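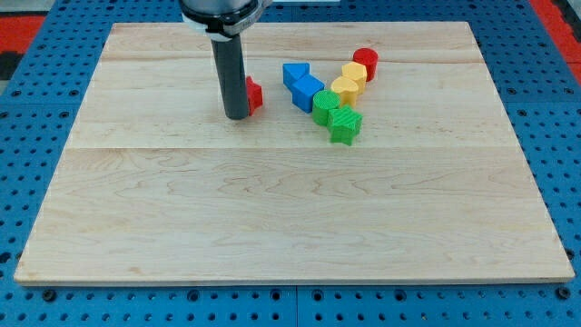 Koltdale Church Sings the Old Homia Hymnal from Cover to Cover

If you have ever sat in the back pews at Koltdale, you have probably had your knees up against a Homia hymnal. They live in the low rack under the window, the fat little books with the rounded corners, and for as long as most of us can remember they have come out twice a year, once at Christmas and once for the harvest supper, when we sing the same four hymns out of them and put them back. Four hymns out of 517. It does seem a shame when you see it written down.

So last fall, with the choir not meeting and the building closed in the evenings, the worship team made a suggestion that got a few laughs on the phone and then, a day or two later, a few calls back. What if we sang the whole book? All of it, in order, each family in its own kitchen or living room, with the organ coming over the telephone line and anyone who wanted to join in free to do so.

The first evening was in October. We settled on 25 hymns a night, one night a week, starting at half past six so the children could have a part in it and the early-to-bed crowd would not be left out. At that pace the book takes 21 evenings, with a short one at the end, and we have now come to it. The last seventeen hymns will be sung on February 21, 2021, and every one of you is invited, whether you have been with us from the first page or have never dialed in at all.

A word about the book, for those who are newer to us. The Homia was put together in Hurkska by farm families who wanted something to sing at home in the months when the roads were too bad to get to church. Some of their children brought it over when they settled this valley, and a printing in English was made for the congregations at Koltdale and Lie. The translators were not poets, and I say that with love. There is a line in number 88 that rhymes "salvation" with "potation," and there is a whole verse in the planting section given over to drainage. But there are also things in there so plain and so lovely that you wonder how we went all these years without them. I had never once sung number 203, the one for someone sitting up with a sick person. My mother's copy falls open to it.

I should explain how the evenings go, because people have asked. The organist plays each tune through once by itself, then gives a little pause, and off we go. Everybody is muted apart from the one household that has the lead for that hymn. We tried it the first night with all the lines open and I can only say that it was joyful. There is a delay on the telephone, you see, and it is a different delay for every house, so that by the third verse some of us were finishing as others were getting going, and two dogs had joined in. After that we took turns. Families sign up for a number ahead of time, and you do not need to be a singer. We have had a trombone. We have had a hymn read aloud slowly by someone whose voice has not come back since her operation, and you could have heard a pin drop, muted lines or no.

By Thanksgiving there were 60 households dialing in, which is more than we used to get on a Sunday evening when there was nothing at all the matter with the roads or the world. A good many of those are friends from Lie. Our two churches have shared a hymnal for generations and have not always shared a great deal else, and there are still folks on both sides who can tell you about the business with the bell. It has been a pleasure to hear their way of doing things. They take everything slower than we do. On number 140, which we have always sung at a good clip, they very nearly stop for breath in the middle of each line, and after the first shock I have come around to it. They also have a different tune altogether for the evening hymn, so we sang it twice that night, once their way and once ours, and nobody kept score.

I do want to mention number 311, since it has already become a bit of a legend. It has 26 verses. It tells the story of Joseph from the coat of many colors right through to the grain in Egypt, and it leaves out nothing, and the tune is only two lines long. The worship team offered to trim it. The confirmation class would not hear of it and took the lead themselves, passing it from house to house, one verse apiece and then around again. One of the boys drew the part with the baker and the birds both times. It took the better part of twenty minutes and we finished that night well past bedtime, and I believe it is the hymn I will remember when I have forgotten the rest.

Not every evening was so lively. There is a long stretch in the three hundreds on judgment, and it fell right in the darkest part of the winter, and a few people told me they found it heavy going. I did too. We talked about skipping ahead to the praise section and coming back later. In the end we kept to the order in the book, and the pastor said a few words at the start of those nights about why people in hard times might have wanted such songs and what comfort they could have found there. Several of you wrote to say that helped. One letter pointed out that the hymns right after the judgment ones are all about bread, and that whoever arranged the Homia must have known people would be needing it by then.

We lost members of our congregation this winter, as you know, and could not gather for them as we would have liked. More than once a family asked if a certain number could be sung with someone in mind, and when we got to it, we simply said so and sang. It was a small thing to be able to do. I am glad there was a place for it.

Now for the last evening. Dial in any time after six fifteen, using the same number and code as before (they are on the back page of this newsletter, and the church office can read them to you over the phone). We will start right on the half hour. The first sixteen hymns all have leads, but the very last one, number 517, does not, and that is on purpose. It is only one verse, a blessing for the end of the day. We are going to open up all the lines and sing it together, delay and dogs and all, Koltdale and Lie both. If it comes out as a terrible jumble, then that is what it will be, and we will say amen and go have our pie.

Speaking of pie - please do have something sweet in the house that night, if you can. The custom in Hurkska was to pass around a plate of honey cakes when the hymnal was closed for the season. The recipe is on the kitchen page. It wants more flour than you would think, and mine came out flat the first time I tried it, so go by how the dough feels and let it rest overnight. If you are not able to bake or get to the store, call the office by noon the day before and a box will be left on your porch.

We are still a few hymnals short. If you have a borrowed Homia at home that you are finished with, there is a covered bin by the side door of the church where you can drop it off, and anyone in need of one can take it from the same place. Please look through the pages first. So far the bin has turned up a grocery list, a pressed fern, and a school picture from what must be the 1950s, all being held at the office for whoever may want them back.

Several people have asked what we will do with our evenings once the book is done. The folks at Lie have hinted that there is a second volume.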